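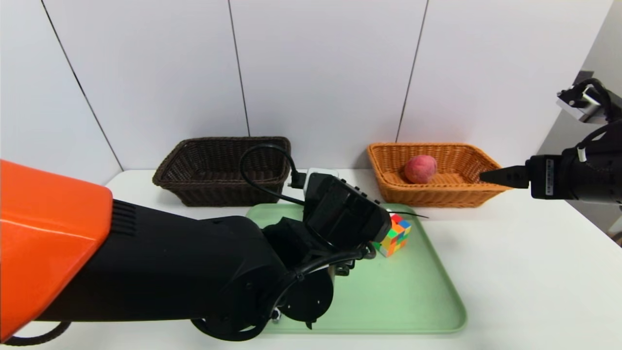
The first thing Milagros Mansilla does when I walk into the lab is hand me a peach and ask me to put it in a basket. So I do. "Great," she says, and writes something down. "How hard did you squeeze it?"

I have no idea how hard I squeezed it. I've been picking up peaches my whole life and I couldn't give you one useful sentence about how it's done, and that (she tells me, very cheerfully, while I stand there with fuzz on my fingers) is pretty much the problem her group has been working on since last September.

The method they've come up with is called Skundenine. I asked four different people where the name came from and got four different stories, so I'm leaving it alone. The idea behind it, though, I can explain, because Cyprian Sadowski drew it for me on the back of a lunch receipt.

Say you want to teach a pair of robot arms to move things between a tray and a couple of baskets. The usual way is to have a person steer the arms through the job over and over, record every bit of it, and let a computer learn to copy. It works! But it's slow, and the computer tends to learn the whole job as one long lump. Teach it peaches and it knows peaches. Swap in a Rubik's cube and it goes for the thing like it's a peach, softly, fingertips too far apart, and down goes the cube.

Skundenine chops each recording into little pieces – the reach, the close, the lift, the let-go – and learns the close all by itself, apart from everything else. The reach doesn't much care what's at the end of it. The close cares a lot. So when something new shows up, the arms keep all their old reaching and carrying and only need a few fresh examples of the squeeze.

How few? Twelve, Cyprian says. I made him say it again. For the older approach, the one they measure themselves against, they needed 2000 recordings to get the same job going with the same set of objects. With the chopped-up version they record a big batch once, up front, and after that each new object costs them 12 short demonstrations, and somebody can do that before the coffee gets cold.

I wanted to see it go wrong, obviously. Witold Sowa runs the test sessions and he was happy to help me out with that. He has a drawer of things the arms have never met, and he let me pick. I went with a rolled-up pair of socks. The big arm came over, hovered for what felt like a very long time, closed on nothing, opened, tried again and got it by about a thread. Then it swung the socks toward the basket and dropped them just short.

"That's a fail," Witold said, and typed it in. No partial credit for enthusiasm.

I liked that about this place. Their success rate on objects the system has been shown is 90 percent, and on things it's never seen it's 64 percent, and everybody I talked to brought up the second number before I could ask. Edmund Brzozowska, who came over from a packing equipment company called Wellberg, thinks 64 is where the fun starts. He spent years at Wellberg building grippers for one product at a time, and every time a customer changed the shape of a carton, he was back on a plane. He'd take a robot that fumbles a third of its surprises over one that can't be surprised at all.

Eugeniusz Sikora is less sure. He's the group's in-house grump (his word, I swear) and his complaint is that the chopping is still done partly by hand. Someone sits down with the recordings and marks where the reach stops and the close starts, and two people will mark it differently. He had me try one. I put my mark way too early, apparently, back when the fingers were still drifting in. He says until a computer can find that spot reliably, all they've done is move the boring work to a different chair. Milagros says he's right and that she's working on it, and then they argued about it for ten minutes in front of me as if I'd gone home.

By late afternoon I was hooked and also starving. Witold ran the cube a few more times. Pick, carry, drop, reset. On one run the fingers caught it by a corner and it slowly turned in their grip, and the three of us leaned in like it was a penalty kick. It held. Witold typed that in too, then reached over, put the cube back on the tray at a slightly meaner angle, and started the next one.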